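Monday, 18th April
Bench notebook, two-arm cell

Coffee first, then the log, and then a long stretch of staring at the log until Archie came in and asked whether I was all right. I was, more or less. I'm writing this up at length so that whoever takes the evening shift doesn't have to reconstruct it from my scribbles on the whiteboard, and also because I think I owe Attila an apology for last week (see further down).

The short version is that the left arm went into a protective stop during the ring and knob job, at cycle 765, and when it was released it came back believing that its gripper was 3 mm more open than it was. No harm to anyone and no bent parts. The cell door was closed and the stop did its work, so the safety side is fine as far as I'm concerned, but I've put it in the incident book anyway, as Krisztina always asks us to, and she is right to ask.

The longer version. We had been running since early morning with the new grip force setting, the one Viktória Szabó worked out for the felt and foam pieces. It's a gentle setting and it has been lovely on the soft parts, hardly a mark on them. On the hard parts it's less happy. The fingers close, the force reading creeps up slowly, and if the part is sitting over toward one finger when they close, the controller sees contact on one side long before the other and starts hunting. You can hear it if you stand close to the door, a sort of tiny purr. I had noticed the purr on Friday and thought it rather sweet. I'm less fond of it today.

At 765 the hunting went on past the limit of 280 milliseconds and the arm stopped itself. So far, exactly what we ask of it. The trouble came with the restart. I pressed release from the panel, the way we all do, and the gripper skipped its homing because the part-held flag was still set. It took the last commanded position as the true one. Next cycle it approached with the wrong opening and the other arm, which waits on a "ready" from the first, set off a good deal earlier than it should have. They didn't touch, but I didn't enjoy watching it, and I hit the red button myself.

Archie and I then spent the rest of the morning trying to get it to do the same thing again at quarter speed, with the wrist camera saving everything. We stepped through it by hand, him reading the numbers out and me on the pendant, and we had it on the fourth try. The purr, the stop, the flag left standing, all of it.

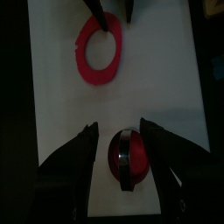 Handling and Gripping Group, Netberg Workshop

The gap is easiest to judge from the wrist view. The red knob with the metal band is up against the right finger and there is white table showing between it and the left one, so one-sided contact is no theory of mine. The other gripper is at the ring at the same time, left tip on the inner rim and the right one off to the side over bare table. Archie thinks those two tips want a closer look as well. I've written it down for him but I'd like us to sort out one gripper at a time, please!

Now the apology. Attila said last week that the release button ought to force a homing move whatever the flags say, and I told him it would cost us too much time and that we'd never need it. He was very nice about it. Attila, you were right, and there's a slice of the poppy seed cake in the fridge with your name on it (really, I put a label on).

What has been changed so far:
Release now clears the part-held flag and asks for a homing move, with a prompt to take the part out by hand first.
The second arm waits for a measured finger position before it starts, and no longer for the "ready" alone.
Grip force is back to the old value for hard parts. Viktória's setting stays for the soft ones.

I ran it for the afternoon at half speed and the counter stood at 1,909 when I stopped for the day, with no further stops. I don't take that as proof of anything, the parts may simply have been sitting kindly. Full speed stays locked until Carola has read through the change and signed it.

Still open: the approach offset on the left arm, which I suspect is where the off-center grip starts. I'll need the long feeler gauges for that and I can't find them. If they're in your drawer, I won't be cross, just put them back on the bench by the vise.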